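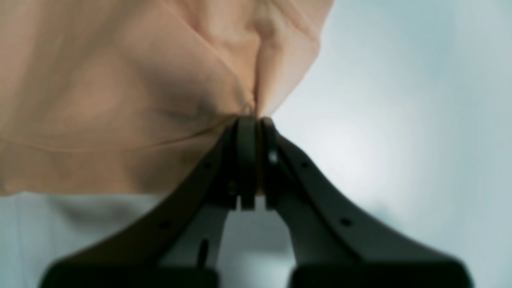
Aslı Ersoy told us that she never says "soft" to a customer, as it only starts an argument, and that when she wants to sell a cloth she says how it falls.

Home | Current Issue | Archive | For Authors | Search

4. How buyers and sellers talk about drape

4.1 Falling words and touching words

Ersoy's remark came early in the fieldwork and it changed how we coded everything after it. We had gone into the fabric shops expecting touch to do most of the work. People handle cloth all the time while they shop for it, and the earlier part of our survey had asked almost only about the hand: smooth, rough, crisp, slippery, dry. Yet in the 23 recorded sales conversations the sellers kept reaching for words about movement and weight. Cloth "drops," "stands off," "runs," "sulks," "comes back." One seller at Candell called a stiff cotton "a bit of a mule," and the customer knew at once what she meant and asked for something that would go where it was told!

We call these falling words, and we set them against touching words. The line between the two is fuzzy in places ("limp" can be either, and so can "springy"), but two coders working separately placed nearly all of the 256 expressions in the same group. Where they disagreed we listened to the recording again and looked at what the speaker said next. A speaker who followed "limp" with talk of a sleeve or a hem was using a falling word. A speaker who followed it with a comparison to tissue or old sheets was using a touching word.

The split between buyers and sellers is striking. Buyers open with touching words and often stay with them. Sellers move the talk toward falling words, usually within a turn or two, and they do so by asking what the cloth is for. At Arkico this was close to a house style. The question "What does it have to do?" turns up in conversation after conversation there, and buyers who were asked it began using falling words themselves.

4.2 What a fold does to the vocabulary

A flat cloth on a cutting table gets one set of words and a folded or lifted cloth gets another. We had planned to treat the state of the cloth as background, and we are very glad we didn't. When a length lay flat, talk went to color, width, price, and surface. Once someone took up a pinch of it, the falling words came quickly. Several sellers use the pinch on purpose. They raise a small fold, let the rest hang or slump, and wait for the customer to speak first.

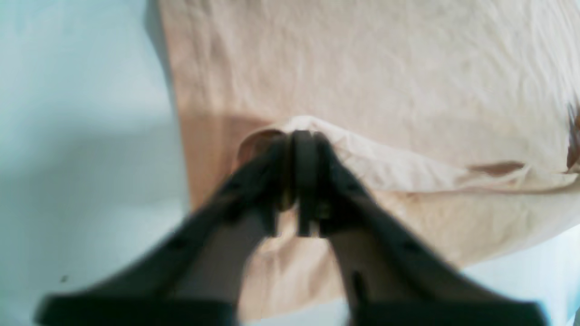 Figure 4. Small fold pinched in a large piece of light beige cloth; soft wrinkles and creases across the surface.

The sellers in Bạch market had the richest set of words for this, and it was a joy to collect them. A fold that keeps a sharp line is "honest." A fold that opens slowly is "thinking." Cloth that wrinkles as soon as it is gathered, and then holds the wrinkle, is said to "remember," a word we also met at Candell with just the opposite value. For the Bạch sellers a cloth that remembers is good for pleats. At Candell it is a warning about ironing. We doubt that either group knows about the other's use.

4.3 The sorting task

To check that falling words were more than sales talk, we ran a short sorting task with members of the Gamo sewing circle. Each person received 60 printed cards, every card carrying one expression from the recordings, and was asked to sort them into as many piles as seemed right. Sessions were planned for 60 minutes. Most people finished early and then stayed to argue over the cards, and we kept the recorder on with their permission.

Falling words held together well. Members who had never sold cloth still put "drops," "pours," and "hangs true" in one pile, and gave the pile names such as "gravity words" and "curtain words." Touching words scattered much more. "Dry" sat with "crisp" for some people, with "cheap" for others, and alone in a pile for one member who said it was the only word on the table that meant anything. "Buttery" drew open dislike from nearly everybody, including those who admitted to using it.

We read this as support for Ersoy's point. A shared word for how cloth falls can be tested on the spot, by lifting the cloth and looking. A word for how it feels stays with the person doing the feeling, and two people can hold the same corner and come away with different reports. The sorting task can't tell us whether falling words lead to happier purchases, and our July follow-up calls reached too few buyers to say anything useful about returns. Section 5 takes up the related matter of borrowed words, mostly from cooking and from weather.

Share (23) | Comments (0)
Contact the editors | Copyright the authors | Back to top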